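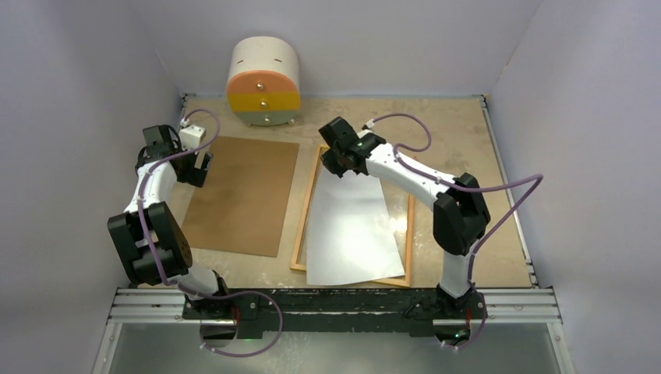 Karim Salameh wanted to know, in the first ten minutes of last session, why a city would license a car that someone is already driving anyway. I said we'd get to it, and now we have to.

## Session 4: Who gets to pick you up

**Terms to have straight before the seminar**

- *Hail*: you wave, it stops (in theory).
- *Pre-booked*: you ask first, by phone or app. Most private hire law assumes a dispatcher with a desk and a kettle.
- *Operator* vs. *driver*: two licenses, two sets of duties. Exam scripts merge them every year, and I mark accordingly.

### The Multberg case

Multberg let Drokotitz, an app firm, run on a temporary permit from January. The permit covered 300 cars. By the first inspection there were 394 on the books, which Drokotitz put down to "onboarding momentum." The city put it down to 94 cars too many.

Three questions the hearing had to deal with:

1. Does a cap on cars bind the operator, or only the drivers past the limit?
2. Can a regulator that has renewed a permit without complaint suddenly find its voice?
3. Who pays the drivers while everyone argues? (Short answer: see your reading, and bring a strong drink.)

Lenuța Stanciu's note on question 2 is the best thing in the packet. Cremilda Conceição's reply is longer and crosser. Read both.

### Pellham, for contrast

Pellham set no cap and charged operators a flat fee of $40 per car. Fewer lawsuits, slower buses. Be ready to say whether the second follows from the first, and please use the traffic table before you do.

**For next time:** one page on whether Drokotitz is an operator at all. Anqi Yu and Maricica Ursu open for the two sides.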